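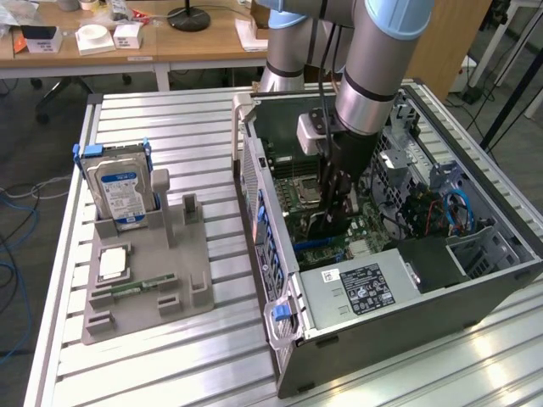

Eyerusalem Asfaw wrote back on the last draft that step 6 can't be followed by anyone who wasn't in the room when we wrote it, and that "lower until it feels right" is not a contact threshold. Fair. Section 4 below is redone with that in mind. Her other notes are folded in where they fit.

4. Setting up the insertion trials (Skernita bench)

This section covers the CPU and RAM insertion runs with the Zandov controller. Hard disk trials are in section 5, don't mix them, the logs use different headers.

Before you start

You need: the open tower, the component holder, the arm with gripper fitted, a laptop with Admasu 2 or later. Read all of 4.1 first. Takes less time than redoing a run.

CAUTION: Tower unplugged. Always. Power supply stays in the case for the trials but nothing goes into the wall socket.

4.1 Case and holder

1. Side panel off. Lay the tower on its side, open side up, front bezel to the left as seen from the fixed camera.

2. Clamp the case to the slats. Push on it by hand. If it moves, clamp again.

3. Tuck loose drive wires back toward the drive cage. They creep. Check between runs, a SATA cable over the board will wreck a trial and you won't see it in the force plot.

4. Holder goes on the left half of the table. Bolt it, don't tape it.

5. Load the holder. CPU in the square recess, heatspreader up. RAM in the long slot below. Hard disk in the upper slot even if you're not using it, the collision model assumes it's there.

Note: the posts on the holder are in the collision model too. If you print a new holder with different posts, update the model or the planner will happily drive through them.

4.2 Zeroing and approach

6. Jog the gripper to a point above the CPU socket, fingers empty. Lower at the slow setting until the controller reports contact at 2 newtons. Stop there. Save as SOCKET_REF. (This is the step that used to say "until it feels right".)

7. Back up straight. No sideways move until the fingers are clear of the heatsink.

8. Repeat for the memory slot, save as RAM_REF. Make sure you're over a memory slot and not the blue PCIe one. Has happened.

9. Check the cable run along the arm. Move the wrist through its full range once, by hand, motors off. Cables should follow without pulling on the mount.

CAUTION: Don't zero with a part in the fingers. The offset gets saved with the part thickness in it and every run after that presses too hard. Socket pins don't come back from that.

4.3 Running the trials

10. In Admasu pick the method. There are two:

SPIRAL: the baseline. Goes to the reference, presses lightly, searches outward in a spiral until the part drops.

TILT: ours. Brings the part in at an angle, finds one edge by contact, then rotates flat. Slower per move, fewer moves.

11. Set start offset to RANDOM. If you leave it on FIXED both methods look great and the numbers are worthless.

12. Enter your initials and the board ID. Don't leave board ID blank, it gets filed under the last board used and we can't sort it out later.

13. Start. Keep a hand near the stop button for the first few runs of any session.

14. After each run look at the part before you accept the result. The software calls it a success on depth alone. A CPU turned the wrong way can sit nearly flush and still count. Mark those FAIL by hand.

15. Return the part to the holder. Arm does this on its own if RETURN is ticked, otherwise you do.

Note: socket lever is opened and closed by hand for now. Prodromos Kyriakidis has a lever routine half working, it's in the Prumport branch. Don't use it for logged runs.

4.4 What the numbers should look like

The full set is 900 trials, both methods, parts mixed. TILT should need clearly fewer search moves than SPIRAL on the CPU. On RAM the gap is small, and on a few boards there isn't one. We think the slot walls do most of the guiding there, so the angle doesn't buy much. Not proven. Asfaw wants a run with the start offset doubled before anybody writes that down as a finding and she's right, it's planned for May.

If TILT does worse than SPIRAL on the CPU, suspect the set-up before the method:

- SOCKET_REF taken with a part in the fingers (see caution in 4.2)
- case shifted in the clamps
- fixed camera bumped, so the board pose is off. Recalibrate, section 3
- wrong tool weight. The gripper mount has to be included, people forgt it

Runs up to number 283 were logged with the old threshold. They're in the archive folder. Fine for looking at failure types, don't pool them with the new ones.

4.5 Shutting down

16. Raise the arm clear of the case before anything else. Fingers out of the motherboard area, then park.

17. Export the log. Close Admasu after the export, not before, or the last run is lost.

18. CPU into its tray with the lid on. RAM can stay in the holder overnight.

19. Write any bent pins in the board sheet, with the trial number. Small ones too.

Section revised April 26, 2024. Corrections to Kyriakidis, with the step number please. Section 5 still has the old wording for the hard disk rails, will be fixed in teh next pass.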